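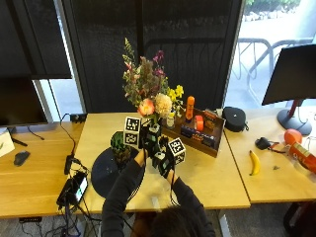 Tapete redondo Stuvora, azul oscuro
Ref. 400. Distribuye Jerkusen

El fabricante lo presenta como "el centro de cualquier mesa". Nosotros lo dejamos en tapete: se pone debajo del jarrón o de la maceta y poco más. Que ordene el escritorio, como promete la caja, está por ver; los cables seguirán donde estaban.

El azul es muy oscuro y con poca luz pasa por negro. Se notan las motas claras, así que conviene sacudirlo a menudo. Tampoco nos convence lo de "antideslizante" sobre tableros brillantes. Pruébelo antes de quitar la etiqueta.
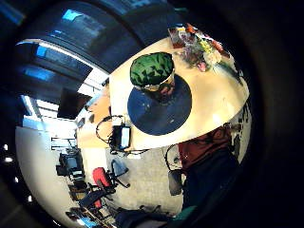 Tapete azul oscuro en mesa redonda de color crema, con ramo de flores al fondo.

Se vende suelto o en paquete de 2. Devoluciones: 14 días, sin usar. Del modelo anterior se fabricaron 3,000 unidades y aún quedan algunas, más baratas. Consultas: Marta Karpenko, mostrador de Jerkusen.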